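# Risilcombe hallway project opens its doors with shoe racks for 13 shared homes

November 18, 2020

Plundelau, the home storage workshop based in Risilcombe, is delighted to share the results of its first hallway project, which has put new shoe racks into 13 shared homes across the town.
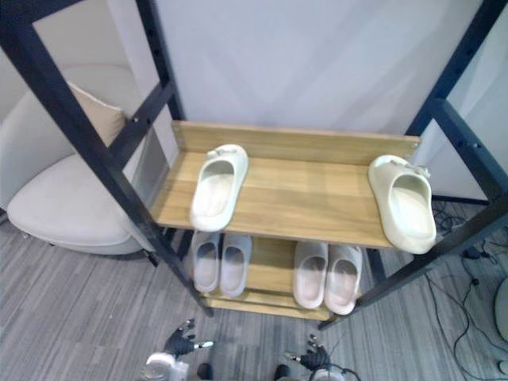

The idea began in June, when residents were asked which corner of the house annoyed them most. The workshop received 463 replies, and the space by the front door came out well ahead of kitchens and bathrooms. People wrote in about trainers piled behind the door, slippers that wandered off in pairs and came back singly, and guests who never knew where to leave their shoes.

"We read every one of them," said Nikola Śliwiński, who ran the project for Plundelau. "Some were very funny and some were a bit desperate! One house had been keeping its shoes in the bath. We wanted something plain that would fit beside a chair or under a coat hook, and that you could put together in an evening."

The rack is called Hademo. It has black metal uprights and wood-grain shelves, with a raised board along the back of the upper one. Holes in the uprights mean the shelf height can be changed, so a household can make room for winter boots and then close the gap again once the sandals come out. Slides and house shoes sit happily on either level.

Each home kept its rack for the summer and sent in notes as it went along. These led to two changes. The instruction sheet has been redrawn with larger pictures, and the screws now come sorted into paper bags marked for each step — a suggestion that turned up in nearly every set of notes.

Wahyudi Rondonuwu shares one of the homes, on Raju Terrace, with four others. "We used to have a heap, and now we have a top shelf and a bottom shelf, and everybody has a spot," he said. "I can find both my slides in the morning. My housemates have even started lining theirs up, which I did not see coming."

Plundelau will make 600 more racks over the winter, with the first set aside for shared houses and family homes in and near Risilcombe. Households that took part are keeping theirs. The workshop is also looking at a narrower version for hallways where a door opens inwards, and would love to hear from anyone willing to measure up and try one.

**Notes for editors**

Nikola Śliwiński is available for interview by phone. Requests should be sent to the Plundelau press desk in Risilcombe.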